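Baths, and why I finally take them

I grew up in a shower house. Five of us, one bathroom, and my dad knocking on the door if the water ran longer than a song on the radio. The tub was where wet boots went. So when I moved into the place on Hayashi Street and my friend Tomomi Sekiguchi told me the bath was the best thing about it, I nodded politely and then used it to soak a rug.

What changed my mind was a bad back. I had spent all of June digging out the side yard (my own idea, I can't blame anyone) and by the end of it I was going down the stairs sideways like a crab. Tomomi told me to get in the tub every night for two weeks and stop whining. I did the first part.

The first one was terrible! I ran it way too hot, lasted four minutes, and came out the color of ham. The second was too cool because I'd gotten scared. Somewhere in the first week I dug the old kitchen thermometer out of the drawer and started checking. My number is 96. Tomomi thinks that's soup for babies and runs hers a lot hotter, but at 96 I can stay in for 33 minutes, and I know that because it's one side of a record plus getting up the nerve to stand.

Then there's the stuff you put in it. I went a little overboard here. I bought a bag of bath salts from Flisau that smelled like a pine tree having a tantrum, and a milky powder by Derkau that I like a lot but that leaves a film if you don't rinse right away. My neighbor Asif Bhutto swears by plain oatmeal in an old sock. I tried it, and it was lovely on my elbows, and then I had to deal with a sock full of oatmeal. Plain salt is still what I reach for most nights, two big handfuls, swirled around with my foot.

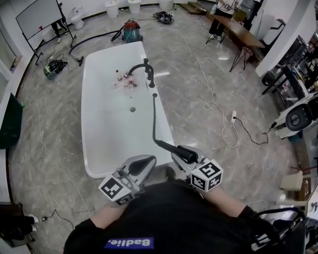 Do you need to rinse off before you get in?
I do now, a quick one with soap, and the water stays nice enough that I don't feel silly lying in it for half an hour.

That habit came from Tomomi too. Her aunt Kumiko Chiba had the whole family wash first and then share one bath, oldest to youngest, with a lid on the tub in between to hold the heat. I don't share mine with anyone but I love the idea of the lid. I've been putting a big folded towel over my end while I go hunt for a book, and I like to think it helps.

Books, by the way. Paperbacks only, and nothing borrowed. I dropped a library copy of a mystery in up to page 200 and had to pay for it, and then I had to finish it all wavy because I needed to know about the gardener. These days I keep a stack of thrift store ones on the stool, next to a glass of water and a washcloth for my hands.

My back is fine again, mostly, and I still get in around nine most nights. The side yard is still half dug. Tomomi wants me to try a cold rinse at the end next and I've told her I'll think about it, probably when it's warmer out.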